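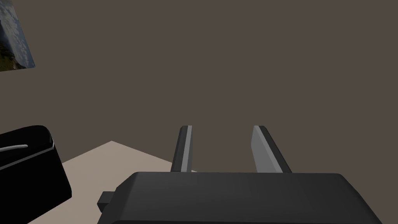 4.2 Does a longer workday make a better memory?

The claim that people recall a room better after working in it longer rests on thin ground. Trallen and Poon asked office staff to sketch their workplace from home and scored each sketch for the placement of doors, windows and furniture. Staff with longer service scored higher. But they had also been told in December that a sketch would be asked for, and anyone who cares about doing well can look around before leaving for the day.

Our own test gave no such warning. We drew 360 sketches from two sites, Ernach and Trikus, and scored them blind. Length of service explained very little – far less than whether the person sat facing the door. Figure 2 shows an interior.
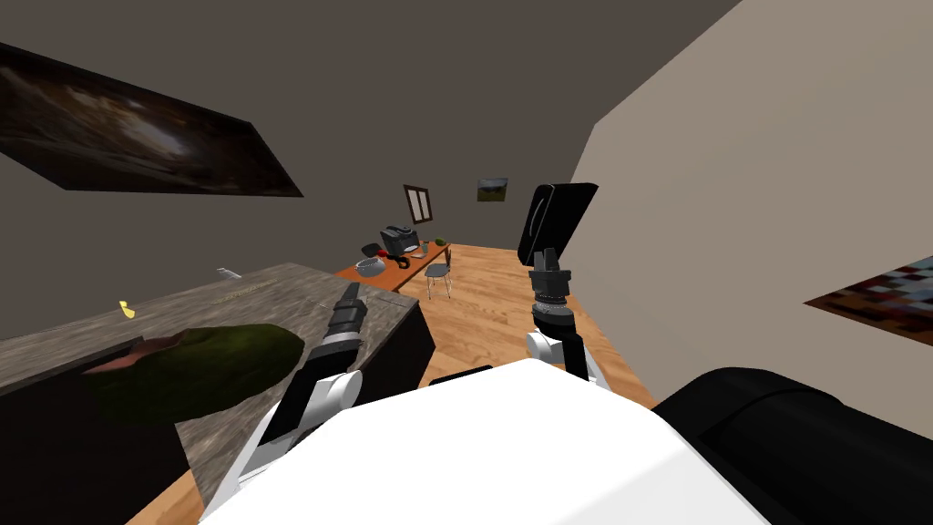 Figure 2. An interior.

Idris Prothero objects that sketching is a poor measure to begin with, and that a person may know a room well and still draw it badly. We grant the point, but it cuts against the earlier result as much as ours. If drawing skill drives the scores, the reported gain from long service needs another explanation, and none has been offered. A repeat with 12 of the same staff, using spoken answers in place of sketches, left the ranking of the two sites unchanged.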